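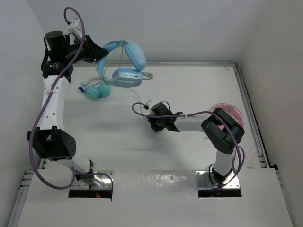 From: Dela Tsikata
To: bench-automation list
Subject: Re: Todeck two-arm kit, anyone bought one?

Cadi,

I read the same brochure and I'm not sold. "Handles soft and tangled goods out of the box" is a big claim, and what I see is one arm holding light blue headphones up by one side of the headband with the cable trailing down to the table. The other arm reaches in toward the middle of the table. Fine, it can grip a headband. I'd like to know what happens with the cord when it has to go in a bag.

I asked Lenni Kuusisto at Durnard for a cycle time on returned headphones and got "up to 231 an hour." On what mix? With a person untangling first? He hasn't answered that part.

Also look at the purple cables looping down the arms. Maybe they never snag. I'd want that in writing – along with who pays when one does.

Before we spend anything I'd ask for 4 hours on our own returns, picked by us, with the failures logged. Mared still has the sheet from the Latar trial, and the columns would do.

Dela

Cadi Jarman wrote:
> Has anyone here used the Todeck kit for sorting
> returns? Durnard is offering it on a monthly plan,
> 712 for the pair of arms, setup included. We get a
> lot of headphones back and two people spend most
> of the morning on them. Eleri thinks it would pay
> for itself by January. I'd like to hear from someone
> who doesn't sell them.
>
> Cadi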